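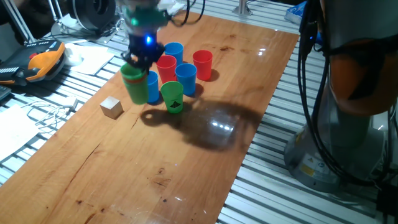 December, after second shift. Prinari cell ran most of the day on the cup task. Sorting by hand at the Treltov line used to take four of us, and my share was over 2000 pieces. Now I set out the cups, start the cycle and write down the faults. My back is better for it. My head is more tired than I expected.

Ekgate want 300 logged picks before they decide on the spring roster. I entered 40 before lunch and then changed the layout, with some cups upright and some on their sides. The small wood block stays on the board as a non-pick item. 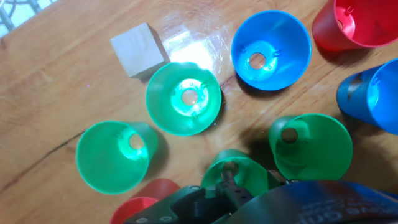 Mixed layout, wrist view. Green, blue and red, plus the block.

Glare off the varnish is still on my list. I asked for a matte board and was told to put it in writing, so I did, under item 24. The cracks in the wood are noted there too.

The old job had talk in it. You stood across from someone and the hours went. At the cell I have a screen and a fault sheet, and the others have been moved to packing at Rätsep, where the pay is the same and the drive is longer.

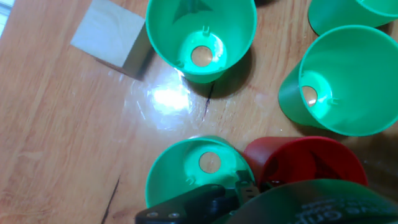
Two of them have asked if they can train on the cell. I said yes, though the training hours haven't been approved. I'll draft a start-up sheet in plain language tomorrow, before the 6 a.m. handover. Need to fix the fault code column first. Labour hours go on the back page.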